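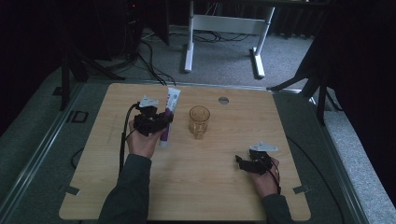

Toothpaste and the amber glass

Storing toothpaste cap down in a glass?
Posted by Zewditu Kumsa, January 2019

I'm redoing my tiny bathroom shelf and I love this brown-tinted glass! Can the tube live in it cap down, or will it get gunky in there?

Desta Abera
Yes, do it! I've kept mine that way for years and the paste is always right there at the cap. Wipe the cap, rinse the glass every 2 days, and let it dry upside down. Faceted or ridged glass like yours hides water spots too, so pretty!

Wycliffe Koech
mine tips over if the glass is too light. try it with a full tube first

Akua Sulemana
Love the color! I'd get a second glass for the brushes, they drip.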